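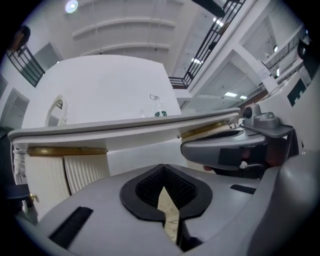
4. Findings: the afterlife of household cloth

4.1 What counts as finished

We had expected, going in, that the hard part of studying retired textiles would be finding them. The 44 households in Birnwood who agreed to talk to us were asked to bring out any cloth in the home that no longer did the job it was bought or made for. Most said they had hardly any. They then left the room and came back with both arms full.

The inventory closed at 1,470 pieces, a total we regard as low. Several participants remembered a further bag after the interview and telephoned to say so, and one remembered a loft. These late declarations are left out of the coding, partly for consistency and partly because Ilham Tahiri, who did the coding, asked that they should be.

Participants rarely called any of it rubbish, and they rarely called it useful either. The commonest word was "good", as in "that's a good bit of cloth", said of curtain ends, single pillowcases and the surviving half of a tablecloth. Filali's work on kitchen drawers describes a similar class of objects kept "on the strength of their character", and we have found no better phrase for it. A good bit of cloth has passed some sort of moral examination. The contents of the exam were never made clear to us, although plain polyester seems to fail it.
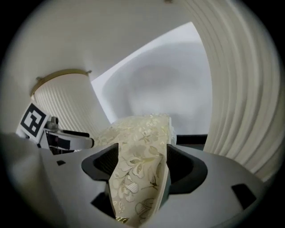

Pattern mattered more than fibre. People could often say which room a print had hung in and who had disliked it, while being quite wrong about what it was made of. Florals in pale colours were the most stubbornly kept group, and also the group most often described as ugly. When we put this apparent contradiction to participants, they did not see one. A woman in her sixties explained that she had hated her late mother's bedroom curtains for her whole childhood and had therefore kept them all. We asked what she meant to do with them. She said cushions, in the tone people use for dentistry.

4.2 The intended use

Every piece was coded for a stated future use. Around 80 per cent had one. The leading uses were dusters, patches, cushions, "dressing up" and "something for the car". We then asked whether anything from the same pile had been put to its stated use in the past year, at which point the conversation usually turned to the weather or to tea.

It would be easy to read this as self-deception, and an earlier draft of this section did. Rodrigo Olmedo, reading that draft with some impatience, pointed out that a stated use may be doing its work without ever being carried out. To say "dusters" is to give a thing leave to stay. On this view the duster is a kind of visa, renewed each spring on the same weak evidence. We have adopted the argument and deleted the draft, though we note that the first author's own airing cupboard holds a good many future dusters and that she may not be neutral.

The exceptions are worth a mention. In 2 households the pile was truly in use, and turned over at such a rate that there was barely a pile at all. Both were home to keen quilters. Both quilters apologised to us for having so little to show, and one offered to borrow some from her sister.

4.3 Where it lives

Gurero's model of household storage would place retired cloth at the edges of the home, in lofts, sheds and the backs of wardrobes, with things drifting outwards as they lose value. Our interviews fit this badly. Retired cloth was as likely to be in the main linen cupboard as anywhere else, on an easy shelf, while the sheets in weekly use were wedged above the boiler. Closed furniture was much preferred. Open baskets were bought for the purpose and soon given over to magazines.

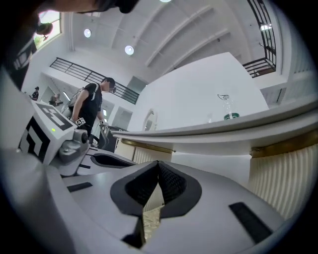 Figure 2. Cabinet with a ribbed, cream-coloured front.

The closed door seems to matter for a dull reason and an interesting one. The dull one is dust. The interesting one is that a shut cupboard lets members of a household hold different beliefs about what is in it. In one home the husband understood a particular cupboard to contain towels. His wife understood it to contain her grandmother's dressmaking remnants. The interview was held on a Thursday afternoon and, so far as we know, the matter has yet to be raised between them.

We had planned to use the Wavness scale here to compare attachment across storage places, and gave up after the pilot. The scale asks people to rank objects by how much they would miss them. Participants found this upsetting in the case of cloth they had described, minutes before, as old rags, and three withdrew their rags from the study. The rankings we did obtain are given in the appendix and should be treated with caution, as should the cupboards.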